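Toltine Lost and Found – Frequently Asked Questions

Last updated 2022-10-12

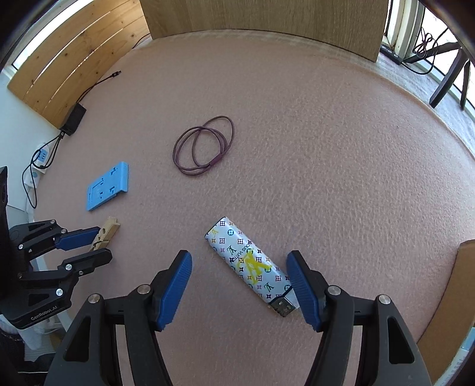 Toltine runs the lost property desk for the Unda bus line, the Maglaya ferry and the Pekness transfer hall. If you left something on a bus, on a boat or in the hall, it comes to us. The answers below cover most of what people ask at the window and by phone.

Where is the desk?

Ground floor of the Pekness transfer hall, next to the ticket machines on the ferry side. If you come in from the bus bays, walk straight through and turn left before the turnstiles. You don't need a ticket to reach the window.

When are you open?

The window opens at 7 in the morning and closes at 3 in the afternoon on working days. We are closed on weekends and public holidays. The phone is answered during the same hours. If you leave a message, include a number where we can reach you and say it slowly.

I left something on the bus an hour ago. Can I get it back today?

Probably not. Drivers hand in what they find at the end of their shift, and the bags come to us the next working morning. If the bus is still on its route, you can wait for it at the terminal and ask the driver directly. Drivers can give an item back on the spot if you can describe it before seeing it. They can't stop to search the bus while passengers are on board.

What about the ferry?

Ferry crew check the cabins after the last crossing. Items go into the locker on the Maglaya side overnight and come across on the first boat. Anything left on the car deck is handled the same way. If you think something went overboard, tell the crew, but we can't look for it.

How do I report a lost item?

Fill in the form at the window or call us. We need:

What it is, with color and brand if it has one
Which route or crossing you were on, and the direction
The date and the time you got off
Anything that sets it apart, such as a scratch, a sticker, initials or what is in the pockets

"Black umbrella" is not enough to go on. "Black umbrella, wooden handle, one bent rib" is.

How long do you keep things?

Most items are kept for 23 days from the day they reach the desk. There are exceptions:

Food and open drinks are thrown out the same day.
Wet clothing is dried if possible. If it has mildew it is thrown out.
Passports and other government ID go to the police station after 7 days.
Bank cards are cut up and the bank is told. We don't hold them.
Phones, laptops, watches, jewelry and cash over $200 are kept for the full period in the locked room.

Do you charge a fee?

Yes. It is $3 per item, paid when you pick it up. A bag and its contents count as one item. There is no fee for ID, medicine, hearing aids, glasses, canes or anything belonging to a child under school age. We take cash and cards.

What do I need to bring?

Photo ID and your report number if you have one. For phones we ask you to unlock the phone in front of us. For keys, we may ask you to describe the other keys on the ring. For wallets, the name on your ID should match something inside. If it doesn't, we will ask more questions.

Can someone else collect it for me?

Yes, with a signed note from you, a copy of your ID and their own ID. The note should name the person and the item. A text message shown on a phone is not accepted. For medicine we can be more flexible, so call first.

Can you mail it?

We mail within the country for small items. You pay the postage before we send it, plus the regular fee. We don't mail lighters, batteries on their own, aerosols, perfume, knives or liquids. Those have to be picked up at the window. Phones and laptops with the battery built in can be mailed, but they must be insured.

Do you really keep small things like lighters, gloves and pens?

We do. Small items go in trays by type and date, and they are kept as long as everything else except for the cases listed above. Disposable lighters that leak are thrown out. Refillable ones are kept. Single gloves are kept too, and quite a few are claimed, mostly in the first week.

You found a designer item. Is it real?

We don't know and we don't check. We record what is printed on an item and leave it there. A name on our list says nothing about whether the item is genuine or what it is worth. Please don't ask the staff for an opinion on value, for insurance or otherwise. You would need an appraiser for that.

Why won't you tell me over the phone whether you have my ring?

For valuables we only confirm a match after we have your description in writing. If we read out what is in the room, anyone could claim it. The same goes for cash. Tell us how much, in what kind of bills and what it was kept in, and we will call you back.

What happens to things that aren't claimed?

Coats, umbrellas, bags and books in good shape go to the thrift store on the Maglaya side. Glasses are sent for reuse. Electronics are wiped or destroyed. Jewelry and watches are sold once a year, in October, and the money goes toward the youth fare on the Unda line. Staff and their families are not allowed to buy at the sale.

My item was sold or given away. Can I get the money?

If you filed a report within the holding period and we missed the match, yes. Write to us with your report number. If there was no report, we can't pay anything back.

I found something. What should I do with it?

Give it to a driver, a crew member or the desk. Tell them where you were sitting and when you found it – this helps more than people think. You can leave your name if you would like the owner to be able to thank you, but you don't have to. Please don't post photos of ID or bank cards online.

What about a bag that looks suspicious?

Don't touch it. Tell the driver or crew, or use the yellow phone in the hall.

I lost something in the parking lot or the coffee shop.

The coffee shop has its own box behind the counter. Ask there first. The parking lot is run by the city, and its office number is on the pay station. If something from either place is handed to us by mistake, we log it as ours and the same rules apply.

Who do I contact if I'm not happy with an answer?

Ask for Danilo Dumlao, who supervises the desk. You can also leave a letter at the window. Complaints about fares, delays or drivers go to the bus and ferry offices upstairs – we can't do anything about those from here.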